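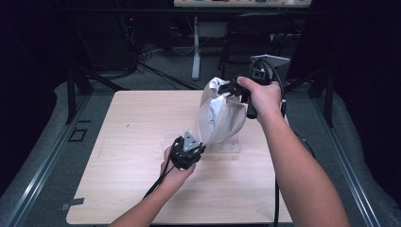

木纹桌面上方,一只皱了的白色塑料袋

Liltside 悬疑情节卡:用完一整轮之后的感想

发表于 2021年3月17日 分类:写作工具 / 悬疑惊悚

先说结论吧,反正你们也会直接拉到最后看:我太喜欢这盒卡了,喜欢到已经开始担心把它翻旧。

Liltside 是 Povano 出的一套悬疑短篇情节卡,设计者叫 Eirini Spanos,自己也写短篇,这一点从卡片的措辞里能看出来。整盒 70 张,外加一本薄薄的小册子和一张可以折起来的“时间轴”纸。卡片分四类:人物、秘密、物件、转折。玩法(说“用法”可能更准确,但我真的觉得是在玩)很简单,各类抽一张,摊开,写一个 2000 字以内的故事。

我以前对这一类东西是有偏见的。书架上还躺着两套别家的灵感卡,一套写着“一扇门打开了”“有人在哭”,抽到等于没抽;另一套正好相反,每张卡都是一个完整的梗概,连凶手是谁都替你想好了,剩下的活儿就是填字。Liltside 卡在两者中间那个非常舒服的位置上。

举几张我抽到过的。

人物卡:“她每年给同一个地址寄一封空信。”
秘密卡:“证人当时在看另一扇窗。”
物件卡:“修过两次的手表,两次都不是主人送修的。”
转折卡:“他认出了这个声音,而对方还没有开口介绍自己。”

看到手表那张我当时就从椅子上坐直了!它没有告诉你谁死了,也没有告诉你有没有人死,可是你脑子里马上会冒出一串问题:主人知不知道表坏过?送修的人为什么要替他瞒着?修表师傅记不记得那张脸?悬疑要的就是这一串问题。一张卡能让人自己开始问,后面就好办了。

我拿手表和空信凑出来的那篇,故事放在一个叫 Gornisdale 的山谷小镇(我自己编的地名,写了三篇都舍不得换)。初稿一个晚上写完,字数爆了,改到第三遍才压回 2000 字。压字数这件事我后面还要讲。

关于四类卡

人物卡最好用。每张只有一句话,写的都是一个习惯或者一个反常的动作,没有年龄,没有职业,大部分连性别都没有。我一开始觉得太空,写到第五六篇才回过味来,职业和年龄由故事来长比较自然,先给了反而碍手碍脚。我有个老毛病,一写悬疑主角就是退休警探,换了这套卡以后,我的主角当过校车司机、公证处的实习生、给人养鸽子的,甚至还有一个是专门给别人写悼词的老太太。那位老太太我打算以后单独给她写一个系列。

秘密卡是最狠的。Spanos 在小册子里有一句话我抄在了本子上:秘密要让知道的人不方便,而不只是让不知道的人好奇。按这个标准回头看我去年写的东西,差不多有一半的“秘密”其实只是作者憋着没说的信息,人物自己一点负担都没有。难怪读起来不紧张。读到这一句的时候我真是又羞愧又兴奋,当晚就把一篇旧稿拖出来动刀。

物件卡质量参差。好的像手表那张,差的就比较套路:带锁的抽屉、缺了一页的日记、半张照片。也不是不能用,日记缺页嘛,谁没写过,可是放在这么一盒卡里就显得懒了。数下来让我觉得“唉又是你”的有好几张,我现在把它们单独抽出来放在盒盖那一格,心情好的时候再请回来。

转折卡我一开始用错了。我总想把它放在结尾当包袱抖,结果每篇都像相声。小册子里建议抽到转折卡以后先想好它放在三分之一处会怎么样,我试了一次,服了。“他认出了这个声音”放在结尾,是一个揭晓;放在前面,后面整篇都是主角在假装没认出来,每一句对白都带电。同样一张卡,位置一挪,悬念从“是谁”变成了“他什么时候会露馅”。后者撑的时间长多了!

时间轴纸

这个我原来以为是凑数的附件,没想到现在每篇都离不了它。一张长条纸,折成风琴状,上半截写“实际发生的”,下半截写“读者看到的”。你把事件按真实顺序填在上面,再在下面排出叙述顺序,中间拉线。线交叉得越多,故事越绕。我那篇空信的初稿拉出来像一碗面条,自己看着都乐,于是删掉两条倒叙,故事一下子清爽了。

盒里只给了一张,用铅笔填可以反复擦,但纸质偏薄,擦到第四篇已经起毛。我后来自己裁了长条纸照着画格子。要是 Povano 能单卖补充装,我第一个买。

小册子

一共 19 页,很薄,但没有废话。前面讲规则,中间有三篇示范,后面是几种变体玩法。示范里最好看的一篇是守灯塔的那篇,作者署名 Ragnheiður Thorlacius,只用了一张秘密卡和一张物件卡,从头到尾没有出现尸体,没有出现警察,读完我去把门锁又检查了一遍。旁边还附了她的草稿批注,哪里删了一整段心理活动,哪里把“他害怕了”换成一个动作,看得特别过瘾。光是这几页批注,我就反复看了好多次。

变体玩法里我最推荐“盲交”:2 个人各抽两张,互相不给看,一个写前半,一个写后半,中间只交换一句话。我和 Lawal Aliyu 隔着时差玩了一轮。他写的前半段结尾是“厨房里的灯,她走的时候是关着的”,我对着这句话发了一晚上呆,因为我手里那张转折卡是“来的人比约好的早了一天”。两个东西撞在一起,几乎不用我想!Lawal 看完后半段回了我一长串感叹号,然后指出我把他的女主角的名字拼错了两处。

和软件比呢?

评论区之前有人问过我还用不用 Dafis。用的,长篇我还是在 Dafis 里排章节,线索一多,能搜索能折叠的东西总归方便。可是短篇我已经很久没在里面起头了。软件里那个随机按钮太容易按,抽到不喜欢的就再按一次,手指比脑子快,按了半天一个字没写。纸卡摊在桌上,你总得收一收、洗一洗才好意思重抽,这一点点麻烦正好够我再多看它一眼。好几篇我自己满意的故事,都是从第一眼没看上的组合里出来的。

不过也要说句公道话,纸卡没法备份。我有一次抽到一组特别好的,没记下来就顺手洗回去了,到现在只记得里面有一张说的是船票。各位引以为戒,抽完先拍照,或者抄一行在本子上。

字数限制

规则建议 2000 字以内,我最初很不以为然,四张卡塞进这么点篇幅,怎么塞?写了几篇以后发现窍门在于不必平均用力。四张卡里总有一张是心脏,剩下的可以只占一句话。我有一篇的物件卡(一把借出去的伞)全文只出现了一次,在倒数第二段,可是读过的朋友都说记得那把伞。限制字数还逼着我砍开头。我的开头永远太长,天气、街道、主角喝了什么,现在都删掉,直接从有人按门铃写起。好吧,按门铃也用太多次了,下一篇换一个。

几点不满意的

盒子。盖子太紧,第一次打开我差点把卡撒一地。用了一阵稍微松了些,但每次开仍然要两只手对付。

四类卡的背面颜色太接近,人物卡的深蓝和秘密卡的深紫,晚上在台灯底下我经常分错。在角上印个小符号就能解决的事。

目前只有英文版。句子都很短,读起来不吃力,不过有几张玩的是英语里的双关,比如一张物件卡利用了 safe 既是“保险箱”又是“安全”的意思,翻成中文就散了。我把那几张按自己的理解改写在便签上贴着用,效果也还行,个别的甚至改出了新意思。

另外,想写硬派推理、要严丝合缝地设计诡计的朋友,这盒卡帮不了太多。它给的是不安,是人和人之间的猜疑,密室机关那一套得自己另外下功夫。Rami Hourani 借去玩了一个周末,他是写本格的,还回来的时候说“气氛很好,但是没有一张卡关心凶手怎么离开房间”。我觉得这个评价很准,也完全不影响我喜欢它。

适合谁

写悬疑短篇卡在开头的人,首选。带写作小组的也很合适,同一组卡发下去,每个人交上来的东西差得离谱,讨论起来特别热闹。我们组里 Lumturie Hodžić 平时只写散文,说自己不会编故事,那天抽到“证人当时在看另一扇窗”,写了一个关于她想象中的邻居的小短篇,念完以后大家安静了好一会儿,接着抢着问另一扇窗里到底是什么。她不肯说!后来私下问也不肯说。

完全没写过小说的新手我会建议先读小册子里那三篇示范,再从两张卡开始,四张一起上容易手忙脚乱。

打分的话,卡片内容我给九分,小册子满分,时间轴纸九分(扣在纸太薄),盒子五分,不能再多了。

听说去年 11 月就有人在问扩展包,到现在还没见到消息。如果真出的话,希望多来点秘密卡,物件卡少放几个抽屉。

下一篇我会把用手表卡写的 Gornisdale 故事贴出来,时间轴那张“面条图”也一起放,想看我怎么删倒叙的可以等等。手里有这盒卡的朋友,也请把你抽到过最古怪的组合留在评论里,我来挑一组写。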